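Betholm & District Local History Society
Minutes of the general meeting, 14 September 2024, Lolelia Street Hall 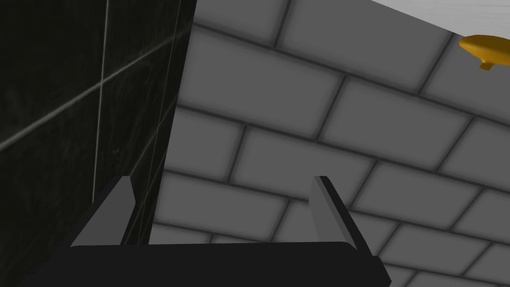
Pale grey brick-pattern tiles, with a dark marble-textured panel to the left.

Chair: Huiling Tian
Minutes: Ximena Acuña
Apologies were received from the Stornlow members, who had a funeral to attend, and our thoughts are with them all.

1. Welcome
Huiling opened the meeting a little after ten and welcomed everyone back after the winter break. She said how lovely it was to see so many faces, including several new ones, and asked that people please sign the book by the urn before going home, as we have been caught short on addresses before. The April minutes were read and accepted with one correction: the walk went along Kang Road and not Kang Lane, as several people kindly pointed out.

2. The old parish register
There was a good long talk about the register, which begins in 1816 and has been kept in the church safe for as long as any of us can remember. The binding is coming away at the spine and the first pages have begun to lift. Ximena has spoken with a bookbinder in Stornlow who is willing to look at it, and who asked that it be kept flat and out of the sun in the meantime. It was felt that the whole book should be copied before any work is done to it. Moved and carried that Ximena ask the church for permission to do both. Some members would like a copy kept at the library too, and this was left until we hear from the church.

3. Money
The account stands at around 3000 dollars, which is healthier than we feared after the roof appeal. The plant stall did very well (thank you to everyone who potted up all those geraniums!) and there are still a few jars of marmalade to sell. Subscriptions will stay as they are for the coming year. Anyone who would find it easier to pay in two parts is very welcome to, and need only have a quiet word with Huiling.

4. Kang Road walk
The spring walk will go from the old dairy to the creek crossing and back by the school, stopping for morning tea under the pepper trees. It was agreed that the pace was too quick last time, and that those at the front will wait at each corner for the rest. Dogs on leads are welcome. Huiling will bring the big thermos, and would be grateful for a hand carrying it.

5. Oral histories
Two recordings have been typed up, and both make wonderful reading, particularly the part about the flood and the neighbour's piano. We would dearly like to hear from anyone who worked at the Lolelia cannery, or whose parents did. Huiling reminded us that people should be shown their own words before anything goes in the newsletter, and everybody agreed.

6. Other business
The hall cupboard is full to bursting. Please take home any cake tins that belong to you, labelled or otherwise. The key sticks in cold weather and wants a gentle jiggle to the left.

A colour print of the Betholm railway station was passed around and much admired. If you know the year, please tell Ximena.

Meeting closed at a quarter to twelve, followed by tea and a very generous fruit cake.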